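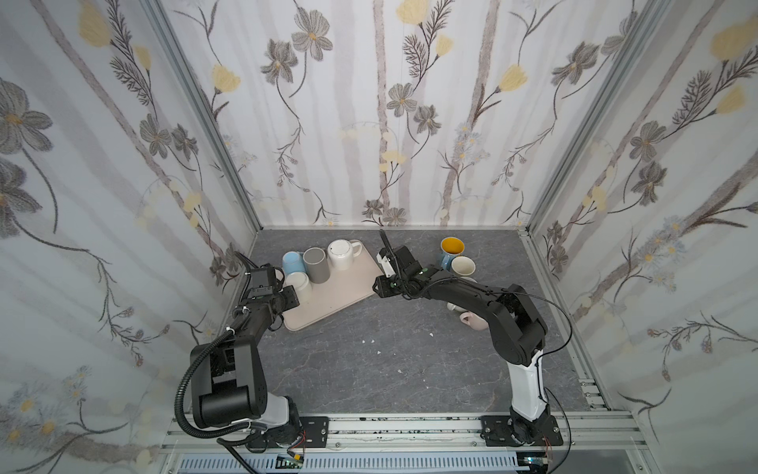
Gray flowers, yellow flowers, stripes. I like a busy wall.

So I gave up coffee. Well, I gave up coffee after lunch, and then I gave up coffee before lunch too, and somewhere in November I looked up and realized I had become a tea person. My mother would be thrilled. She spent my whole childhood pushing cups of weak milky tea at me and I spent my whole childhood pouring them into the sink when she went to answer the phone.

It started because I wasn't sleeping. I'd be wide awake at 3 in the morning thinking about whether I'd locked the car, or about a thing I said to my boss in Holby years ago (we don't need to get into it). Nokuthula Nel told me to cut the afternoon cup and I told her I'd been drinking coffee at 5 p.m. my whole adult life and slept fine. Then I tried it for a week, mostly to prove her wrong, and slept like a rock. Very annoying!

The first few days were rough, I won't lie. Headache, bad mood, ate a whole sleeve of crackers standing up. By the second week the headache was gone and I just missed having something warm to hold. So I went down to the Yüksel shop, the one past the post office in Urkard, and asked for something that didn't taste like lawn clippings. They sent me home with a plain black tea, a smoky one and a little bag of dried mint.

The mint is the winner. I use a big pinch, water right off the boil, lid on, and then I wander off and forget about it, so I couldn't tell you how long it steeps. The black tea is fussier. Go past 4 minutes and it gets that dry, furry feeling on your tongue, and then no amount of milk can save it. The smoky one tastes like a campfire somebody put out with a wet sock. I've kept it for guests. 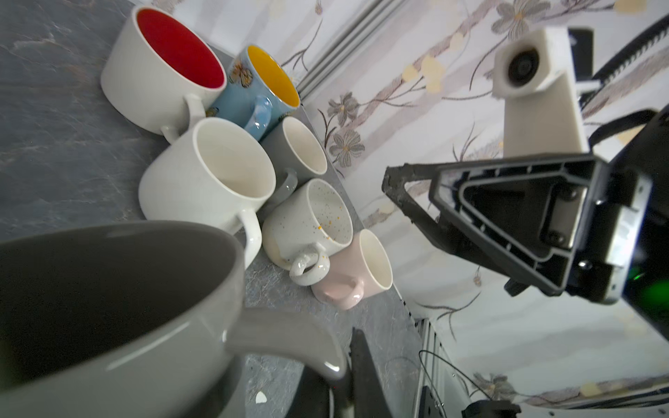

Big ones, small ones, a speckled one. Mug people will understand.

I have opinions about mugs now, too. For coffee I never cared, anything with a handle would do. Tea is different because it's in there longer and you're holding it the whole time. Thin rim, please. A handle that fits more than two fingers. And I like a pale inside so I can see how strong it's getting, although my sister says that's what the clock is for.

I did buy a teapot, which was a mistake. It's a Flurkow, it holds over 700 milliliters, and it dribbles down the front every single time I pour. I've tried pouring fast, I've tried pouring slow, I tried the trick with a dab of butter under the spout, and now I have a teapot that dribbles and smells faintly of toast. It's on top of the fridge with a plant in it. The plant seems happy.
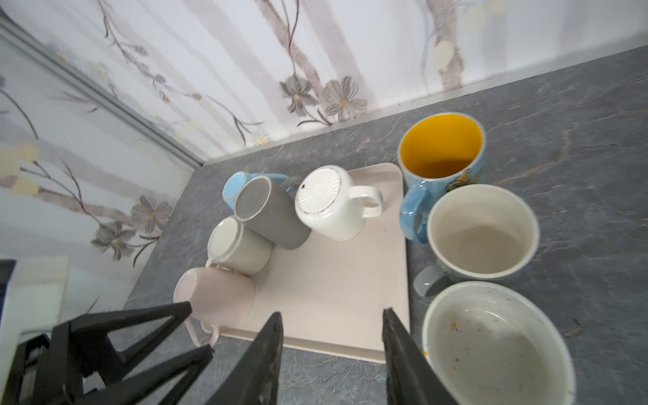
Blossoms down to the counter.

The other thing I didn't see coming is how much slower the mornings are. Coffee was a button. I pressed it, I drank it, I was in the car. Tea makes me stand around in my socks while the kettle does its thing, and I've started looking out the window at the neighbor's cat, and I've even read some of the mail. I paid the water bill on time - first time this year.

Do I miss coffee? Yes, mostly the smell. I still walk slowly past the bakery on purpose. I had one small cup at a birthday breakfast and was up until midnight cleaning out the drawer with the batteries in it, so I guess that's settled for now.

Next on my list is loose oolong, if I can find one that doesn't cost the same as a pair of shoes. Send me your favorites, and tell me how you get a teapot to behave.
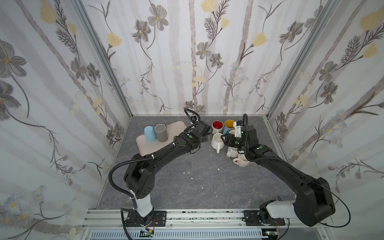
Palesa Mnguni: Try the mint with a slice of fresh ginger, and put the lid on a saucer so you don't lose the drips. My old teapot dribbled as well and I never did fix it, I just fill it halfway now and pour over the sink. For oolong, ask if they'll sell you a sample bag first. I bought a big tin once and didn't like it one bit!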